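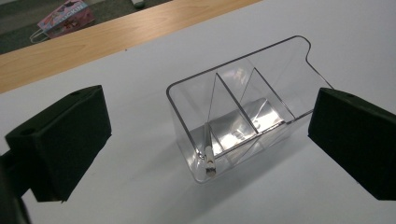
Divided container

A divided container (also compartment box, sectioned tray or, in some shops, a "splitter") is a small open or lidded holder whose inside is separated by one or more upright walls. It keeps several kinds of small things apart while letting them travel and be stored as a single piece. Divided containers turn up in almost every part of the home, from the bathroom shelf to the sewing table, and few household objects do so much with so little material.

Form

Most are rectangular, which lets them stand side by side in a drawer with no wasted space. The dividers usually run across the width and parallel to each other. One divider gives two compartments, two give three, and so on. Three is a very popular layout for desks and vanities: the sections stay wide enough for fingers to reach in, and there is still a real choice of where to put things.

Dividers may be fixed or removable. Fixed ones are molded or glued in place and stop fine items such as beads from creeping underneath. Removable ones slide into grooves – handy when the contents change often, though the grooves do collect dust.

Some models have a rim that is not level all the way around. A higher back wall holds tall items upright, and a lower front makes them easier to pick out. Steps and notches in the rim may also seat a lid or a second tray.

Materials

Wood, tin, cardboard and woven fiber were all in use long before plastic. Clear plastic has one wonderful advantage over them: the contents can be checked from any side, so labels are often unnecessary. Its drawback is that it shows every fingerprint and scratch. A soft cloth, lukewarm water and a drop of dish soap are enough for cleaning. Scouring pads leave a permanent haze.

Use

Common contents include cotton swabs, makeup brushes, tea bags, paper clips, batteries, screws and buttons. The organizer Kinga Lengyel, whose Timness workshops are devoted entirely to small storage, recommends sorting by how often a thing is used, with the everyday items in the front section. Her students fit out a full kitchen drawer in one afternoon, and the results are a joy to open!

Collectors of buttons and fishing flies have their own favorites. The Lucero box, 130 millimeters long, is prized for its thin walls, while the heavier Nindow tray stacks well.

See also

Drawer organizer
Bento box
Printer's tray
Pill box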